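Electronics Recycling and Drop-Off: Common Questions

Last updated Saturday, November 23, 2019

The Gileck Transfer Station takes household electronics from residents of Gileck, Mevden and Trostbridge. Please read through the questions below before you load the car.

Who can use the drop-off?

Anyone who lives in one of the three towns. Bring a driver's license or a utility bill with your street address. A post office box is not enough. Renters are welcome on the same terms as owners.

Do I need an appointment?

Not for a normal carload. If you are clearing out a house and expect to fill a pickup or a trailer, call the station first so we can tell you which bay to use.

What do you accept?

Desktop and laptop computers, monitors, printers, scanners, keyboards, phones, stereos, DVD players, game consoles, routers and loose cables. Flat-screen televisions are fine. Microwaves go in the scrap metal bin, next to the lawn mowers.

What don't you accept?

Smoke detectors, thermostats with mercury in them, refrigerators, air conditioners and anything with fuel still in the tank. Refrigerators and air conditioners are handled at the appliance yard on Koster Road, which has its own hours and its own fee sheet.

How much does it cost?

Most items are free. Tube televisions and tube monitors are $18 each, any size. Projection and console sets are $40. We take checks and cards at the scale house. The attendants in the yard do not handle money.

Can a business or a school drop off here?

Yes, up to 100 pounds a month at no charge. Over that, you need a commercial permit, and the load has to go across the scale. Permit forms are at the Gileck town office. 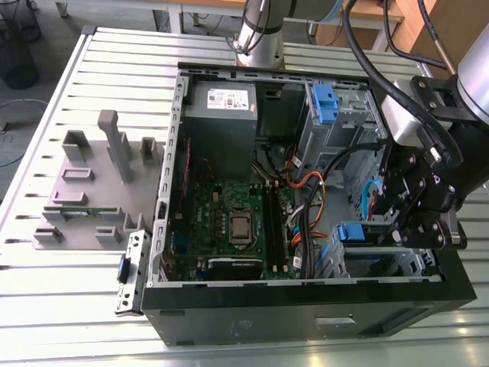 What about my files?

Clearing your files is up to you. We do not wipe drives and we do not issue certificates of destruction. Deleting files or emptying the trash folder leaves most of the data where it was. On a desktop, unplug it and take off the side panel. With the tower on its side and the open part facing up, you can usually pick out the power supply, a metal box with a specification label on it, and the big green motherboard. Neither one holds your documents. You want the hard drive, normally a flat metal box in a bracket, joined to the board by a thin cable. Take it out and keep it, or drill through it. Leave the power supply closed, even on a machine that has been unplugged for years.

Will you still take a computer with parts missing?

Yes. Missing drives, memory or covers make no difference to us. Put loose screws in a bag or a jar.

What should I do with batteries?

Take them out if they come out easily. Tape over the ends of lithium batteries and put them in the blue pail by the scale house. If a laptop or phone battery is swollen, leave it in place, keep it away from other items and hand it to an attendant.

Can I take things home from the pile?

No. Once an item is dropped off it stays here until the hauler picks it up. Working items can go to the swap shed instead, if the attendant agrees. The shed closes for the winter and opens again in March.

Where does it all go?

It is stacked on pallets, wrapped and sent to a recycler under contract. A truck comes when we have 2,000 pounds ready. Circuit boards, wire, steel and plastic are separated at the recycler's plant.

Do you pick up from homes?

No. If you can't get to the station, a neighbor may bring your items along with a signed note giving your name and address.

What if the station is closed because of snow?

Closings are posted on the Gileck town website and on the sign at the gate. Do not leave items outside the fence.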